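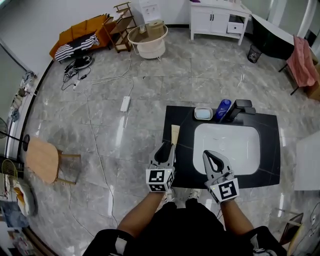 Brunduren Hand Grippers, Pair (with Marker Blocks)
Sold by Westeo. Ships in one box, left and right together.

I get asked the same thing every time one of these goes out the door: so, can a robot clean my bathroom yet? No. Sorry! I'd love to sell you that one. What I sell is the pair of grippers you hold in your own two hands while you do the chore yourself, so that a machine has something decent to learn from later. If you came looking for a maid, the vacuum people are down the hall.

Still here? Great, let's talk about bathrooms.

A sink counter is my favorite test, and I've tried plenty. Kitchens get all the attention, but a vanity has a bar of soap, a bottle, a faucet and a basin all within easy reach, and every one of them wants a different kind of grip. Soap is the mean one. A new bar is fine, a wet bar is a fish, and if you squeeze it the way you'd squeeze a bottle it's in the sink before you've finished swearing. A lever faucet is easier (you can nudge it with a closed jaw, no pinching needed). Shiny dark stone is hard on the software end, and I tell people with black counters to expect some extra fiddling with the lights.

Then there's everything past the counter. Real homes have power strips and chargers on the floor, blankets on the sofa, a chair that's never where it was yesterday. You and I step over a cord without thinking about it. I haven't met a machine on wheels that I'd trust to do the same, not at a price a normal person would pay.

Where I think things stand, chore by chore:

Putting a bottle back where it goes: pretty good, if the counter isn't packed.
Turning a lever faucet on and off: good.
Picking up bar soap: depends on the day.
Wiping down a sink: it'll wipe. It won't notice the toothpaste.
Winding up a cord: ask me again in a few years.

Shop floors are further along, and I do sell to a few. Subramaniam runs a packing line where the same 18 parts come down in the same order all day, and that's a much kinder job than my bathroom. Kristine Dalisay over there told me they went from first practice to a working station in 17 days. I've been at the sink since November and I'm still chasing soap.

What you get
One left gripper and one right gripper, gray
Two marker blocks, already mounted
5 spare jaw pads
Carry bag
Printed quick start card (Vega Mateos wrote it and it's short, please read it)

Things people ask me

Are they heavy? Your forearms will know about it the first day. I take a break after 28 minutes, my brother-in-law goes longer and complains more.

Can I get them wet? Splashes on the jaws are okay, wipe them off. Don't put the marker blocks under the tap.

Do I have to use both hands? Nope, but opening a bottle with one is a miserable way to spend an evening.

Do they work with the Cumum tracking kit? Yes, the older one and the new one. You'll need the adapter plate for the older one, so mention it in the order notes and I'll drop it in the box.

Returns are fine as long as the marker faces aren't scratched. Orders placed over the holidays start shipping again after the break.

Page last updated 26 December 2018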